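Notes from the Clarnwood Kitchen Garden Club

Well, it has been a long and lovely fall here in Clarnwood, and now that November is upon us and the beds are mostly asleep, I finally have an evening to sit down and write about the subject so many of you asked for at our last potluck: putting up the root vegetables so they last until spring. My grandmother kept hers in a dirt-floored cellar that smelled of apples and wet burlap, and I still think of it every time I lift the lid on a crate of carrots. Most of us don't have a cellar like that anymore (I certainly don't!), but a garage corner or an unheated mudroom will do very nicely if you keep an eye on it.

The first thing, and I know I say this every year, is to leave the dirt on. Carrots, beets, parsnips and turnips all keep far better if you brush off the loose soil and leave the rest for the day you plan to eat them. The sink can wait until suppertime.
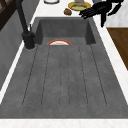

Packing the crates

Twist the tops off your beets and leave an inch of stem so they don't bleed. Carrots can be trimmed right down to the shoulder. I use damp sand from Lemik, the builder's yard out past the feed store, and they are always very patient with a person who wants only two bags of it and would like help getting them to the car. The sand ought to feel like a good pie crust before you roll it, so that a handful holds together when you squeeze it but doesn't drip. Put down a layer, lay your carrots side by side without touching, cover them over, and keep going until the crate is full or you run out of carrots. Anything with a fork mark or a soft spot goes into a separate bowl for soup that same week.

A few of you wanted to know about varieties. The long orange ones we ordered from the Sandix catalog kept beautifully for me last winter, and I was still pulling firm ones out in March. The little round ones were a treat in September but they went rubbery on me well before the holidays, so eat those first. Parsnips you can leave right where they are in the garden under a good thick blanket of straw, and they will be all the sweeter for a frost or two.

Potatoes want a spot of their own, in the dark, and well away from the apples. I lost a whole basket to sprouting the year I forgot that, and I was cross about it clear through to Easter. Onions like it drier still, so hang them up in a mesh bag someplace with a bit of air. Squash, on the other hand, is happy in a spare bedroom, and I have one sitting on the dresser as I write. 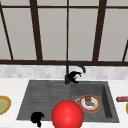
Gray panes and dark brown mullions above the sink.

Once everything is tucked in, go through the crates every couple of weeks and take out whatever has started to turn. Then comes the nice part, when you carry an armful indoors and make supper out of it. Lately I have been roasting beets and parsnips together with a little cider vinegar, and there is seldom anything left but the plates.

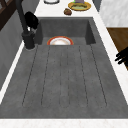
Dates and odds and ends

The seed swap will be in the Boateng Room at the library again, starting at 2 in the afternoon. Bring your envelopes labeled, please, and a dish to share if you feel like cooking. We handed out 300 packets last time and I would dearly love to beat that. There are 29 crates left from the group order, stacked by the side door of the greenhouse, and they are free to any member who can carry them off. If you borrowed the big garden fork, would you kindly bring it along to the swap?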